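Flendwood's mending room throws open its doors

2021-07-07

Flendwood's shared workshop has its tables back in use, and what a cheerful place it is! The old drill hall on Paltstead Road has been turned into a mending and making room where anyone can bring a wobbly lamp, a stiff hinge or a coat stand in need of love, and borrow the tools to put it right.

The workshop closed in March so the floor could be repaired, and 465 people signed the letter asking for it to reopen. There are now 9 work tables, double what the hall had before, and the range of jobs on them during the first open session was a joy to see – everything from toasters to a rocking horse.

One of the tables has a light wooden border and a big sheet of gridded white paper taped across the top, so you can line things up and pencil your marks straight on to it. It already has a few lines and smudges, as a proper work table should.
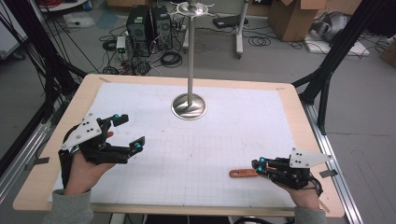

Wyn Ruddock said the paper tops were the best thing in the hall, and that having a grid under your hands made it far easier to see whether a stand was sitting straight. The only request was for more hooks by the door, "and a kettle that switches itself off".

Chiharu Shibata and Takumi Yokoyama, who run the sessions between them, are hoping to add a metalwork evening in the autumn (yes please!). They are also after spare screwdrivers and small pliers, in any state.

Entry costs £2, tea included, and children come in free with an adult. The hall holds 100 people, so there is plenty of room for newcomers. Bring your broken things in a box or bag with your name on it, and leave them at the front desk if the tables are full.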